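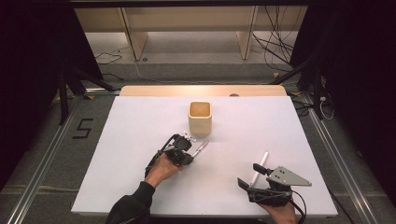 Two Nights in Cabral, Mostly for the Beer

I drove 79 miles to Cabral in June to drink a beer I could have bought at the gas station near my apartment. I knew this before I left. The brewery is called Mostard, and its pale ale has been in the cooler next to the string cheese for years. But people kept telling me it tastes different at the source, and I had two days off and no better ideas.

Cabral sits at 3,958 feet, according to the sign, and the sign is the first thing you see and for a while the only thing. Then there's a bend, a feed store, and the Gellemel Inn, where I got a room over the kitchen. The hot spring out back is open until 10 p.m. and smells like a boiled egg with ambitions. I went in twice.

Mostard is across the street in what used to be a tire shop. They pour eight beers, one of which is a porter made with local honey that I ordered by mistake and then ordered again on purpose. The pale ale tasted exactly the same as it does at home. I said it was different, though – the bartender was watching.

Next morning I walked the Bellell River trail, which the inn's brochure calls "gentle." The brochure was written by someone with younger knees. There were herons, and a bench right where I needed one.

The room was 100 dollars a night with breakfast, and breakfast was a very good biscuit. I brought home a four-pack of the porter. It's already gone, so I may have to go back in the fall.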